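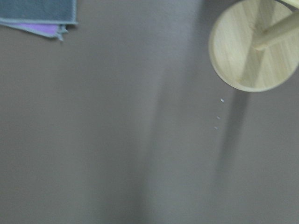 5. Assigning Chores

This section covers the selection, set-up and supervised running of table chores on the Hollenex two-arm bench with Rankin task software. Installation of the arms, columns and pendants must be complete (Sections 2 through 4) before any chore is assigned.

Revision 11/30/20. Replaces the October issue.

5.1 What the bench can and cannot do

The bench is an evaluation system. It is intended for sites that want to find out which household or shop-floor chores can be handed to a machine at the present state of the equipment. It does not replace a worker or a household helper, and Detinmont does not rate it for unattended use.

Chores are sorted into three classes. The class sets the speed limit and the level of supervision.

Class A: The object is rigid, keeps its shape when gripped and has a clear place to go. Examples are moving a cup to a marked spot or putting a ball in a bin. An operator must be in the room with a pendant within reach.

Class B: The object has a hinge, a flexible neck, a cable or some other part that moves separately. Examples are closing a laptop, turning a desk lamp toward a work area or coiling a short cord. An operator must watch the full run.

Class C: The object has no fixed shape, or the result is a matter of judgment. Examples are folding cloths, wiping a surface until it is clean and sorting mixed small parts. An operator must watch the full run with a hand on the pendant.

Over 2,589 logged attempts on the Bostelport bench, 319 ended in an operator stop. Most of the stops were in Class C. A chore that runs well on one bench should be treated as untested on another until the acceptance run in 5.5 has been completed.

5.2 Before you begin

You will need:

Both teach pendants, powered and paired
Covering paper, enough for the full length of the table
The objects for the chore
A printed copy of the chore sheet (Appendix D)

CAUTION: Release and re-test the emergency stop on each pendant at the start of every shift. Do not assign a chore if either stop fails the test.

CAUTION: Keep hands, sleeves and loose cables out of the reach of both arms whenever the drives are on. An arm that is standing still may be waiting for a step to begin.

5.3 Preparing the table

1. Switch off the drives on both arms.

2. Clear the table. Wipe the surface and let it dry.

3. Roll out the paper and pull it flat. Tape it at the corners and at the midpoint of each long side. Bubbles higher than the thickness of a fingertip will disturb low grasps.

4. Check the dress cable on each arm from the wrist back to the column. It must follow the arm through its full travel without pulling tight.

5. Place the objects for the chore. Leave a clear hand's width on each side of anything the gripper must close on.

6. Move tools, spare fingers and brackets off the paper. They may be stored along the table edge if they are outside the work zone set in Section 4.

7. Switch on the drives and bring the arms to the ready position at low speed.

NOTE: Objects that are not part of the chore may stay on the table. A home or a shop bench is seldom bare, and a test on a bare table tends to give a better result than the same chore will give in use. Record the extra objects on the chore sheet.

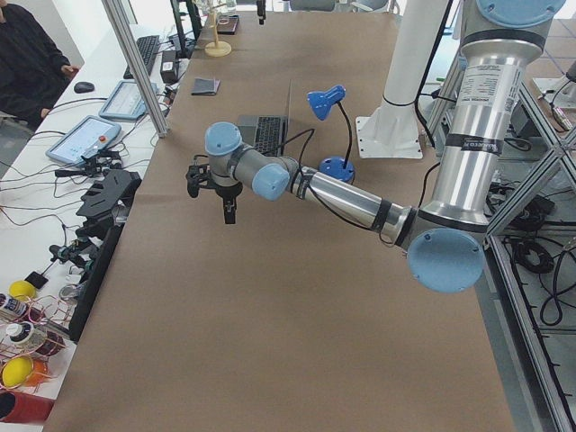
Figure 5-1. Arm over the covered table, gripper open and pointing down. Lamp and laptop on the paper behind the forearm.

5.4 Assigning a chore

1. On the pendant, open Chores and select New.

2. Enter a name. Use a verb and an object ("close laptop", "move lamp").

3. Select the class. If two classes seem to apply, select the higher letter.

4. Select the arm. The second arm must be set to Hold or Assist. Do not leave it in Free.

5. Teach the approach point. Stop with the fingers 50 mm above the object.

6. Teach the contact point. Lower the arm in steps with the jog keys. Reduce the step size once the fingers are level with the top of the object.

7. Set the grip limit. For a first attempt use the lowest setting that holds the object through a short lift.

8. Teach the release point and the retreat path. The retreat must go up before it goes sideways.

9. Save the chore. Write the chore number on the chore sheet.

NOTE: Class C chores cannot be taught with points alone. Follow Section 6 to record demonstrations. Plan on 100 demonstrations for a single flat cloth in a single size. A second size counts as a new chore.

5.4.1 Laptops and other hinged items

A laptop is a useful test object for Class B. The task is simple for a person and asks several things of the machine: it must find a thin edge, follow the arc of the hinge and stop pushing at the right moment.

Set the contact force limit before teaching. The default limit is meant for solid objects and will damage a screen or a key.

Approach the lid from the outside edge. Do not grip the lid across its face.

If the gripper must come down on the keyboard side, keep the fingers still after contact and back off straight up. Sliding the fingers across keys can lift the caps.

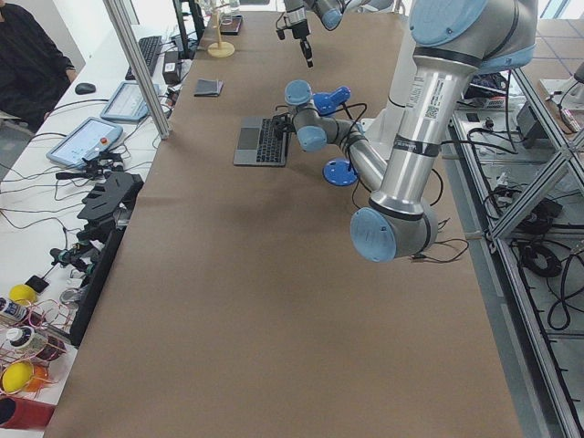

Use a machine that is no longer needed for work. Remove the charger and check that the base does not slide on the paper under a light push. If it slides, fit the non-slip pads from the accessory kit. Do not tape the base down, because the grip readings will then be of no use for judging the chore on an ordinary desk.

Other hinged items, such as box lids and binders, may be taught in the same way. Items with a spring or a latch are outside the scope of this issue.

5.4.2 Lamps

Grip a lamp at the base or at the lower part of the stem. A flexible neck will bend under side load and will not return to the same place, so any point taught on the shade is good for one run only. Unplug the lamp for teaching. Reconnect it only if the chore includes switching it on.

5.5 Acceptance run

1. Set the speed override to the lowest value.

2. Run the chore once with the gripper held open.

3. Run the chore again with the gripper active.

4. Return the objects to their starting places by hand and repeat until 50 runs have been logged. Move each object slightly between runs.

5. Record every stop, drop, missed grasp and hand correction. A run in which the operator touched an object is a failed run, whatever the final result.

6. Raise the speed only after the log has been reviewed.

Do not average results across chores. A bench that moves cups without fault may still be unable to fold a towel, and a combined score hides this.

5.6 Common faults

Fingers close on paper: Contact point too low, or paper lifted. Flatten the paper and re-teach step 6 of 5.4.

Object turns in the grip: Fingers are off center. Re-teach the approach with the wrist square to the object.

Cloth picked up in two layers: Normal for Class C with the standard fingers. Log as a missed grasp.

Arm stops with a cable message: Dress cable tight or caught. Switch off the drives before freeing it.

Second arm enters the path: Arm was left in Free. Set it to Hold and repeat the run from the ready position.

Chore runs on the pendant preview only: Drives are off, or the chore class has not been confirmed. Check both and press Start again.

If a fault returns after three attempts, save the log and contact the Detinmont service desk in Bostelport with the bench serial number and the chore number.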